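Weekend and evening support workers wanted, Skinonari House, Wosmont

Posted 2019-08-06

Part time and relief. Start in September, sooner if your checks come through.

We run a respite house for adults with learning disabilities, ages 18 and up. People come to us for a night, a weekend, sometimes a full week, while the family gets a rest or goes to a wedding or has the surgery they've been putting off. Eleven bedrooms, two of them set up for wheelchair users with ceiling hoists. Last year 209 families had us on their list. We need more hands, mostly Friday-night-type shifts and the holiday weeks when everybody wants in at once.

No experience needed for the relief posts. For the part time posts we'd like you to have done some kind of care before, paid or not. Looking after your own brother or mom counts and you should say so on the form.

What the work is

Meeting guests at the door and going through the bag with whoever drops them off. Meds get signed in by two staff, every time. Helping with washing, dressing, meals, getting to bed and sometimes getting back to bed at 3 am. Going out. Bowling, the diner, the park by the reservoir if it's dry. Writing it up before you go off shift, in plain words, so the family can read it.

Also the house stuff. Sheets get changed after each guest, dishes, mopping, a run to the store when the milk's out. We don't have a cleaner on weekends so this is part of the job, please don't apply if you think it isn't.

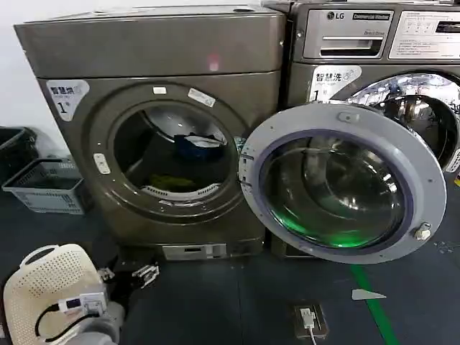 Shifts

Evenings 3:30 to 11
Wake nights 10:45 to 8 (you stay up, it is not a sleep-in)
Weekend days 7:45 to 4
Relief staff pick from the open list, no minimum, but if we don't hear from you for a whole season we'll take you off

Handover is 15 minutes and it's paid. So is training. Mileage paid if you use your own car for outings, not for getting to work, sorry.

Nights pay more than days, and major holidays more again. Full rates are in the pack, they depend on which certificates you already hold. Part time staff get paid leave and a share of the pension plan after the first six months. Relief staff build up leave by the hour.

Who does well here

People who can sit still with someone. A lot of our guests don't use speech, or use a few words, and it can take a whole weekend to learn what a hand on the table means. People who ask when they don't know. You will be given the guest's plan to read before each stay and we do expect you to of read it.

You need to be 18 or over, be OK with lifting and bending (we train you on the hoists) and be able to pass a backround check. A driver's license is a big plus. Not a must.

If you speak Spanish or Arabic or use sign, tell us, several families would be very glad.
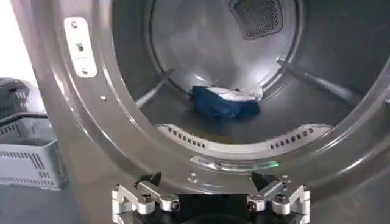 Training is two weeks, paid, before you work with guests on your own. First week is mostly the classroom: meds, seizures, safe eating, moving and handling, what to report and who to. Second week you shadow. You'll be on with a senior for evenings and at least one wake night. We also go over guests' belongings, which sounds small and is really what most of our complaints are about. One crumpled blue thing left lying in the bottom of the drum, and somebody goes home without the one item they sleep with. So you learn the list, you check the list at pickup, you look inside the machine. After that it's a refresher every year and a sit-down with your supervisor every month or so.

The Gaber program

Separate from the house. Gaber is our day outreach, where a worker goes to the family home for a few hours so the carer can get out. We're looking for two people for this, 20 hours a week each, mostly after school hours and Saturday-type mornings. You'd be working with teenagers from 14 up here, not just adults, so there's an extra check and an extra day of training. Car needed for this one. The route covers Wosmont and out as far as Skestero and there's no bus worth the name past the mill.

Same pay scale as the house. You can do both if hours allow, and a few staff do.

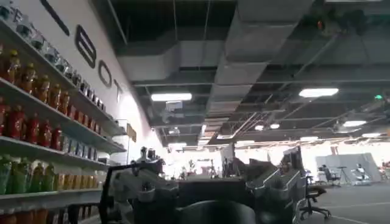

Families on Gaber mostly keep the same worker for a year or longer, so we're asking for people who plan to stick around. If you're off to college in January, go for relief at the house instead, we'd still love to have you.

How to apply

Ask for the pack at the front desk or by phone, extension 353, leave your name and mailing address twice, slowly. Forms can be handed in or mailed. Handwritten is fine. Send:

the form, all four pages
names of two people who can speak for you, not family
copies of any certificates
a note of which shifts you can't do

We don't need a resume but if you've got one, put it in.

Interviews are at the house, half an hour or so with Said Belhaj, who manages the rota, and one family member. They're friendly. Afterward you're welcome to stay for coffee and meet whoever's in, if the guests that day are happy with it. We pay your bus fare.

We read forms as they come in and will close the part time posts once they're filled. Relief stays open all year. If you applied last year and didn't get a place please try again, we had fewer spots then.

Need the form in large print or want to do it over the phone? Call the same extension and say so. Any adjustments for interview, same thing, put it on page 4.

Questions about pay or hours go to Said, best reached before noon.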